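06/03/2025

Slept badly, woke early, decided to become a tidy person. I have made this decision before, usually in March, and the results are distributed throughout the apartment in the form of half-labeled boxes.

The plan, as explained to Santeri over coffee, is that everything on the flat surfaces has to go. He asked where. I said that was phase two. He took his coffee to the other room, which I chose to read as support.

I started with the white table, since it's the first thing you see coming in and had for months been the last thing you could see at all. Under the mail was more mail. Under that was the instruction booklet for the Palness kettle we no longer own, two left gloves, and a letter informing me that my points balance stands at 2485 and that at 3000 I may choose a gift. I have been at 2485 for as long as I can remember. I think I am supposed to buy something, and I think that's how the table got this way to begin with.

The basket was at the bottom of the pile with a scarf in it, and some batteries, and the bread clips I save for reasons that made sense when bread was different. I'd forgotten what it looked like. Elsa Lahtinen gave it to me when she moved to Clirholm and was getting rid of everything that wouldn't fit in her sister's car. She said it was for rolls. I have never served anyone a roll from it. It has held keys, yarn, tax papers, a great many onions, and for one long weekend Edgars's hamster supplies, though not the hamster, whatever he says.

Emptied it, turned it upside down over the sink, knocked the bottom. Out came crumbs from a civilization before mine. Then I put it back on the table by itself and stood there admiring it like I'd woven it. 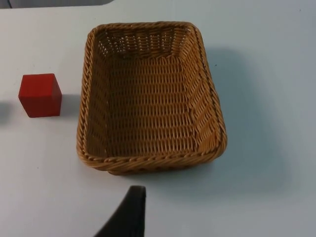
What I learned about the basket

It has a very nice rim. All braided and thick, like rope on a boat owned by somebody with money. I've had the thing for years and never noticed, as there was always a sleeve hanging over it. The weave is more open at one end and you can see the white of the table through it, so it's no use for rice, lentils or secrets.

The little red cube is still sitting out beside it. I can't work out what it belongs to. Hertta's kids were here at New Year's and I suspect them, but Hertta says they don't own anything that small anymore on account of the dog. I can't throw it out, because the minute I do it will turn out to be the one piece some game can't be played without. It can't go in the basket either. That's how it starts. One cube, then a pen, then the onions are back.

So it stays on the table, off to the left, on probation.

What I did with the rest

The mail went into a bag marked SORT. The bag marked SORT went into the closet, next to the other one. The gloves I kept, in case I meet someone. The batteries I tested on my tongue like my grandfather used to, and Santeri came in at exactly the wrong moment and went out again.

Wiped the table twice. There are still tiny dark specks on it that I took for crumbs. Tried a fingernail, tried vinegar, tried the expensive cream from Savolainen that promises to lift anything. It lifted some of the skin off my knuckle. I've decided the specks are a feature.

Called Elsa in the evening to tell her the basket was finally living up to its potential. She said, "What basket?" I described it. She said she'd never owned one like that, and was I sure it wasn't Eino Manninen's, because he'd lost one at the Celtunville potluck and was quite bitter about it. I said I was sure. I am not sure.

Now I'm looking at it differently. It has the air of something that could be asked for.

Tomorrow: the windowsill, and buy rolls.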